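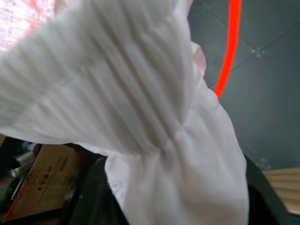 Re: [gripper-users] Troturard soft-goods kit, anyone running it?

Back on this one, sorry, was out sick. Answers to Si-eun below, then my own notes. Typing fast, forgive the mess.

On Si-eun Choo's message, Si-eun Choo wrote:

> We're looking at the Troturard kit for the cloth bench at Flilham.
> The sales page says it handles "gathered, elasticated and sheer
> textiles out of the box." Has anyone on the list had it on real
> fabric, the thin stuff especially? Our trial unit would be the
> wrist camera version. Main questions:
>
> Does it find an edge on white cloth, or does it just grab the middle?
> Can you swap between cloth and rigid things without re-teaching?
> Is the support any good?
> Price we were quoted is 2616 with fingers and camera mount, no arm.
>
> We have the older Petchrat fingers and they slip on anything
> smooth. Would like to hear from someone who isn't selling it.
>
> Thanks, Si-eun

Not selling it. We've had ours since December. Same quote as you, 2616, so at least they're consistent.

Edges on white cloth - mixed. Plain hem, fine. Shirred elastic is where it gets silly. All those tiny pleats and the edge finder thinks every ridge is a hem. It goes for the bunched part every time and lifts the thing by the waist, so the rest hangs down in a big flap and you can't see what you're doing from the wrist camera. For bagging that's OK. For folding, no good at all. There is a setting called ridge tolerance, default is 3, we run it at 16 and it's a lot calmer. Not in the manual. Got it from support.

Sheer fabric is better than I expected. Grip force down low, slow close. We did have a loose thread catch on a fingertip and drag, so check your hems first.

Swapping cloth to rigid - yes, with a catch. You save a profile for each and call it by name, no re-teaching. But the profile does NOT save the camera exposure. So you go from white cloth to something darker and the first few picks are garbage until it settles. Set exposure by hand and leave it.
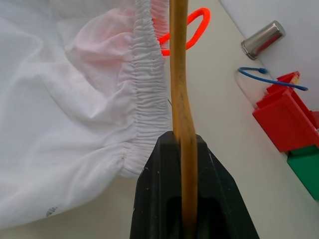 Thin sticks it holds well, even ones that aren't straight. Long thin wood was actualy my worry because the Petchrat fingers let it roll. These have a channel down the middle and it sits in there. What you lose is view, a long stick upright in the grip runs right up the middle of the wrist camera and the detector wants to call it part of whatever is behind it. We mask that strip when we're holding anything long. Ask support for the mask file, saves you an afternoon.

Clutter - keep it down if you can. Red and orange cords near white cloth are bad news, it likes the bright color and will plan toward it. We lost a good part of a morning to that. Toy blocks on the table didn't bother it.

Support: good in the mornings, slow after lunch. One person there really knows it, the rest read you the manual. Firmware 19 is the one you want. If the unit ships with anything older update before you do the calibration, not after, or you do calibration twice. Ask me how I know.

Did look at Peltamau before we bought. Nicer software, fingers too wide for thin goods. If you mostly do towels and such I'd go look at them again. For light elastic stuff I'd still get the Troturard, just dont believe "out of the box".

Si-eun, if the trial unit hasn't shipped yet ask them for the narrow tips as well. Extra cost, can't remember how much, we use them for nearly everything now. Can send you both our profiles off list, say which firmware you end up on.

Has anybody got the auto exposure thing working with profiles? Would love to stop doing that by hand.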